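Search our catalog Go

Print this page
E-mail this page to a friend

Ruangrit Microfiber Cloth, Heavy Weave
Item 721
Sold by the bag of 60. Works out to 73 cents a cloth.

We stock this cloth and we use it in our own shop, so take the following as coming from people who would like to sell you some and are still not convinced by most of what is printed on the bag.

The maker's literature says the cloth "removes all soil with water alone." It doesn't. Damp, it takes off dust, fingerprints and dried coffee. Grease needs a drop of dish soap, the same as it would with an old T-shirt. If a salesman wipes a clean counter with a clean cloth and shows you a clean counter, ask him to do it again after lunch.

The bag also says "lint free." Ours shed a little until the second wash. After that we found very little on glass, though we would still buy the flat weave for windows. Looped cloths grab grit well, and they hang on to it too, so shake them out before you go near a lens, a phone or a black car.

What we can say for it: the edges are stitched all the way around, where the Jestetti we used to carry was only heat cut and began to curl. It soaks up a spill quickly and wrings out well. The thick loops do catch on rough fingernails and on splintered wood. Some people can't stand the feel of it on dry hands, and no amount of washing changes that.

Colors: bright green, blue, yellow. A bag is all one color. The maker suggests a color for each room and prints a chart to go with it, which we suspect is mostly there to sell three bags. If you clean both bathrooms and kitchens, two colors will do.

Care
Wash before first use.
Wash warm, no hotter than 122 degrees F.
No fabric softener, no dryer sheets, no bleach.
Keep away from cotton towels in the wash or you will be picking off fuzz.
Tumble low or hang up.

How many washes will it last? The carton has a very large number on it and we could find no account of how anyone arrived at it. We throw ours out when they start to push water around. Returns are accepted on unopened bags only.

Also considered: the Plallham, which is thinner and dries faster. Fine for dusting. We would not pay extra for its "silver thread" version, at least until Plallham explains what the thread is supposed to do in a rag that gets washed every week anyway. Waffle weave is listed separately under Drying Towels.
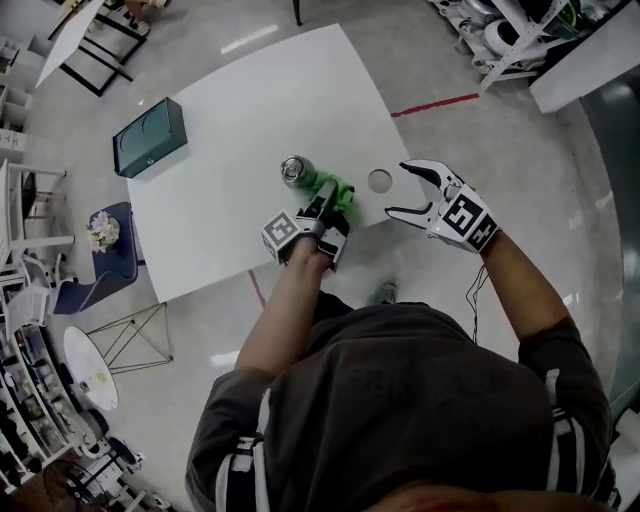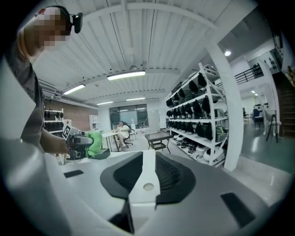
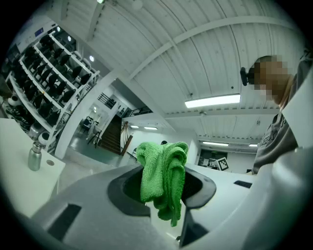 Anum Gilani: I think you're too hard on the water-only claim. I've done my kitchen cabinets that way since June and the doors come up fine, including the ones over the stove. You do have to go over them twice and rinse in between. I agree about the dryer sheets. One load with a sheet in it and the whole bunch just smeared, and it took several plain washes to bring them back. Do you sell the yellow in anything smaller than a full bag?

Reply from the shop: No, full bags only.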